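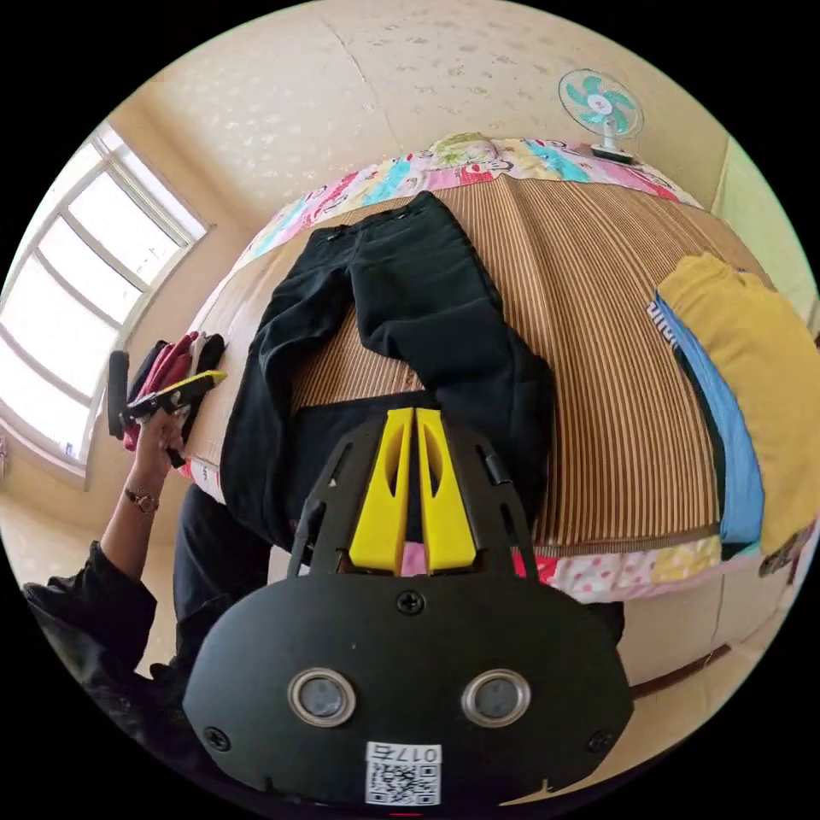
*black pants, zip pockets, on the striped mat*

**Packing for May, one bag only?**

**bev_oakley:** ok so 4 nights in Zarnbridge, carry on only. Are black pants plus one other pair enough? Everyone says it rains sideways there. Trying not to check a bag, they want 40 bucks each way now

**wyhung:** Plenty. I did a week on one pair. Wash in the sink, hang overnight.

**Yutong G:** hang overnight in May?? in Zarnbridge? mine were still damp at noon. Bring two and forget the sink

**wyhung:** depends on the fabric. thick cotton no, thin stuff yes

**bev_oakley:** mine are kinda in between. What about a warm layer, fleece or a real coat

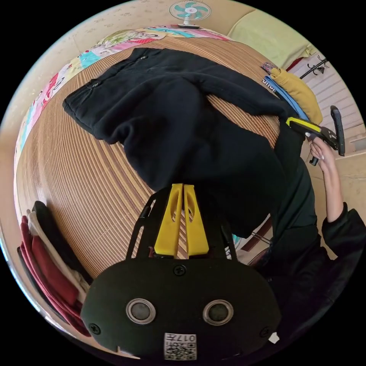
*the fleece, also black. I own colors I swear*

**lanying_d:** Fleece and a rain shell over it. Skip the coat, takes up half the bag

**Yutong G:** disagree, wind goes right thru fleece on the ferry. wear the coat on the plane, costs nothing

**lanying_d:** and then carry it all day when the sun comes out. no thanks

**weidong_x:** Roll or fold btw? I fold pants in thirds, roll everything else. Also the bus from the airport is the 90, dont let them sell you the shuttle

**bev_oakley:** folding. ok going fleece + shell, two pairs. Does the 90 take cards?

**weidong_x:** it did last May. bring coins anyway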